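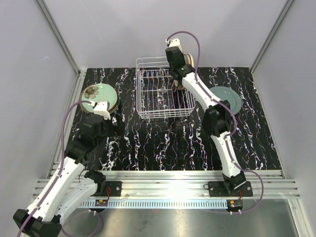 An afternoon with the dish robots at Ovbridge

I almost skipped the open day. It was hot, the bus was late, and the flyer in the library window said only "Robots at work, all welcome, parking behind the building." But I've washed dishes for a living (two summers in a diner, never again) and somebody told me the Plaler workshop was teaching a pair of robot arms to handle plates, so I went.

Plaler has the back half of a long brick building in Ovbridge. The front half sells flooring. You walk past carpet samples, through a double door, and then you're in a room that smells like coffee and warm electronics, with folding chairs set out and a line of people waiting to look into a gray box with two arms in it.

The engineer who runs the dish project had agreed to talk to me between demonstrations. She'd been on her feet since eight and asked if we could do it sitting down, so we pulled two chairs up next to the box and she kept one eye on it the whole time.

I started with the obvious one. Why dishes?

"Because everybody has an opinion about them," she said. "If I show people an arm moving a metal cube, they nod and walk away. If I show them a plate going near a rack, they start telling me I'm doing it wrong. I've had three people today tell me the plates should face the other way."

The rack is a plain white wire one, the kind you'd put next to a sink, and when I sat down there were already dishes standing up at one end of it. A stack of plates waited on the left. The top one was a pale mint green with a brown rim and a flower on it, and I said it looked like something from my grandmother's cupboard.

She laughed. "It might be! We buy them at yard sales. We've gone through 508 plates, cups and saucers since February, and I don't mean we broke them all. We swap them out. If you practice on the same plate forever, you get very good at that plate."

How many did break?

"40. I keep the pieces in a bucket. You can see the bucket if you want, people seem to like the bucket." (I did see the bucket. It's a good bucket.)

I wanted to know about the tabletop, because it's black with wild white veins running through it, like a fancy hotel bathroom, and I'd expected something plainer. She told me they change that too. They have a whole shelf of surfaces, some dull, some shiny, some busy.

"The marble look is the one I'd have in my own kitchen," she said. "It's also a pain. Look at the gripper on the left arm. The fingers are black, the table's black, and you have to squint to find where one stops. Well, the software has to squint too. But people have kitchens like that, so we practice on it."

Both arms are mounted on a thick silver rail along the front, white along the long parts and black at the joints, with a purple cable looping along each one. A boy behind me asked whether the purple was for a reason. She said it was the color the supplier had. He looked let down, so she added that she'd have picked it anyway.

We talked for a while about what's hard, and her answer wasn't what I'd guessed. I figured it would be grip strength, squeezing too much or too little. She said that got sorted out fairly early. What eats up their time is the edge of the plate.

"A plate lying flat on a table has almost nothing to grab. You and I slide a fingernail under it and tip it up, and we don't even know we're doing it. So take that one on the right, the gray-teal one, flat on the table. That's a harder pickup than anything standing in the rack. A stack is a bit kinder, but then you have to be sure you've got one plate and not two."

Then there's the rack itself. The wires are thin and close together, and from some angles you're looking through one row of them at another row. She said their first version, which they called Siu, treated the whole rack as a solid lump and refused to put anything inside it. It would bring a plate over, stop, and hold it there - "very politely," she said - until somebody came and took it away. The current version is called Nuvden and it at least believes in the gaps.

I asked how fast it goes compared with a person.

"Slower. Please write that down, because people leave here thinking we're about to put somebody out of work. A good demonstration run is 20 dishes, and you could do those while I was still getting the program open."

And would she have one at home?

She thought about it longer than I expected. "I have a dishwasher at home," she said. "What I'd want is something to empty it. That's the job I hate, and it's the same job, really, backwards. So maybe, yes. Ask me when the bucket stops filling up."

By then the next group was coming through the double door and she had to get up. I stuck around for one more round, and a man next to me muttered that the plates ought to face the other way. I have to say I agreed with him.

The workshop runs another open afternoon in February, same building, and you go in past the carpet. Bring a plate if you've got one you don't mind losing. They'll take it, chips and all.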